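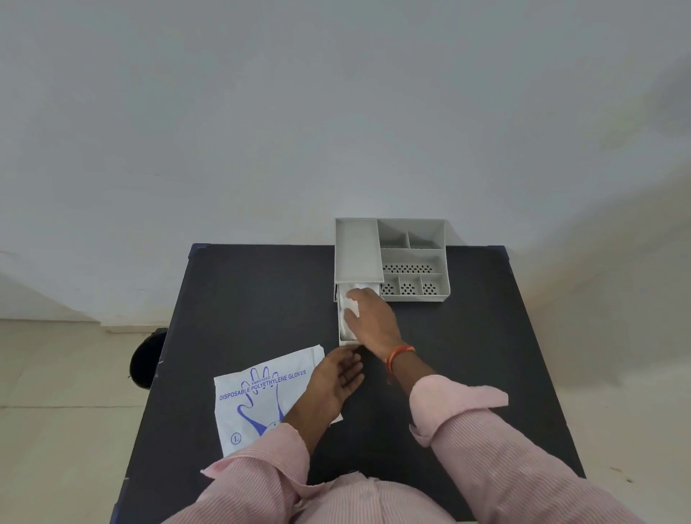

Section 4. Setting up your label printer for storage bins and shelves

The Wukance label printer prints on rolls of adhesive tape and can be used without a computer once the first set-up is finished. Plan on 30 minutes for this section. Clear a flat surface near a wall outlet before you begin. Small plastic organizers are the usual first job for most owners, and one with mixed compartments, such as a white desk organizer with a narrow drawer on one side and three small square cups along the front, will need more than one label size. Where a cup has holes punched in its front face, do not stick the label over the holes. Use the rim or the inside wall, or tie on a hang tag (see Section 7).

4.1 Loading the tape

1. Turn the printer off and unplug the power adapter.
2. Slide the latch on the back cover to the left and lift the cover off.
3. Remove the cardboard insert. Keep it if you plan to store the printer for a long time.
4. Hold the tape cartridge with the printed side facing you and press it straight down until it clicks.
5. Check that the end of the tape passes between the two guides and sticks out of the slot.
6. Put the cover back and slide the latch to the right.

Note: The printer will not start with the cover off.

Caution: The cutter is behind the tape slot. Keep fingers out of the slot at all times, even when the power is off.

4.2 First power-up

1. Plug in the adapter, then hold the power button until the screen lights.
2. Choose a language with the arrow keys and press OK.
3. Choose inches or millimeters.
4. Set the date. It must be typed in full or the printer will not accept it.
5. Press FEED once. A short piece of blank tape comes out.
6. Press CUT.

If the tape comes out wrinkled, go back to 4.1 and reseat the cartridge. A cartridge that sits too high on one side is the usual cause.

4.3 Choosing a label size

Measure the flat part of the surface, not the whole front of the bin. Curved edges and raised lips do not hold tape well. Leave a small margin on every side - tape that reaches an edge gets caught by sleeves and starts to peel.

Drawers: narrow tape, centered, one line of text.
Open trays: narrow tape on the front wall. If the wall has a textured or perforated strip, place the label above or below it.
Shelf edges: medium tape, two lines if needed.
Large bins: wide tape, capital letters.

4.4 Printing and applying

1. Type the text. The memory holds 329 saved labels.
2. Press PREVIEW and check the spelling.
3. Press PRINT and wait for the motor to stop before you touch the tape.
4. Wipe the surface with a dry cloth. If it is greasy, use rubbing alcohol and let it dry.
5. Peel the backing from the split in the middle and press the label down from the center outward.
6. Leave the label alone for 60 minutes before washing or handling the bin.

Note: Tape does not stick well to silicone or to soft, flexible plastic. Test a short piece first.

4.5 Tape supply

Replacement cartridges are sold under the Rernach name. The Lumbantobing cartridges supplied with earlier printers fit the same slot but leave a wider blank strip at the start of each label. This is normal and cannot be changed in the settings.

Section revised December 4, 2018. Step 4 of 4.2 corrected by Innes Pringle.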